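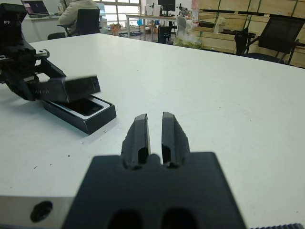 Company profile and contact page check: Nustley site
Inspected 18 February 2019. Scope: the public company page, the staff accounts linked to it and the message inbox. Marks used: OK, ACTION, NOT CHECKED.

1. Administrator access
ACTION. Two former staff still hold full admin rights. Remove both and confirm that the recovery address is a shared mailbox, not a personal one.

2. Two-step sign-in
OK on the main account. ACTION on the Wamer product page, where codes go to a phone number no longer in use.

3. Public contact details
ACTION. Direct mobile numbers appear on 8 staff profiles. Replace with the switchboard number unless the person has asked in writing to keep their own.

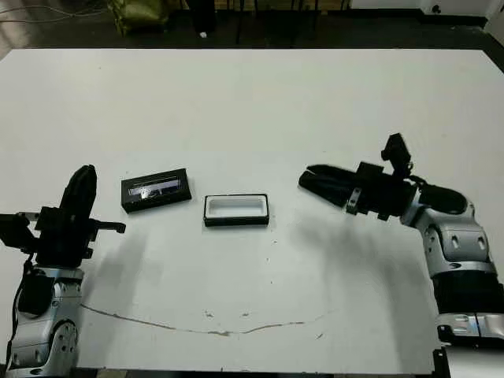 White tabletop, two arms, black box and open tray.

4. Photographs on the page
OK. No badges, door codes or screens legible in the images uploaded since November. Older albums NOT CHECKED.

5. Unwanted messages
ACTION. The inbox holds 18 messages marked as personal remarks on staff appearance. None has been logged. Each should be saved with the sender's profile link, reported through the site's own form, then blocked. Staff should not be asked to reply.

6. Connection requests
Comment: the current guidance tells new starters to accept every request from the trade. Reword. Acceptance is optional, and profiles with no work history should be refused.
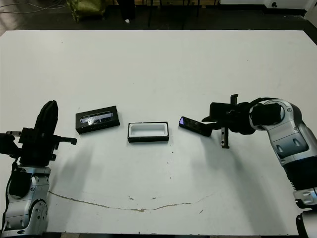 7. Linked applications
ACTION. Saha (post scheduling) has permission to read private messages, which it does not need for its task. Reduce to posting only. Enero was disconnected last year but its access token is still listed as valid. Revoke.

8. Message templates
OK. The longest is within the 300 character limit set by the office. The out-of-hours reply gives the old opening times and should be corrected at the next edit.

Result: not passed. Items 1, 3, 5 and 7 to be cleared before re-inspection. Item 2 may be closed by email with a copy of the settings page.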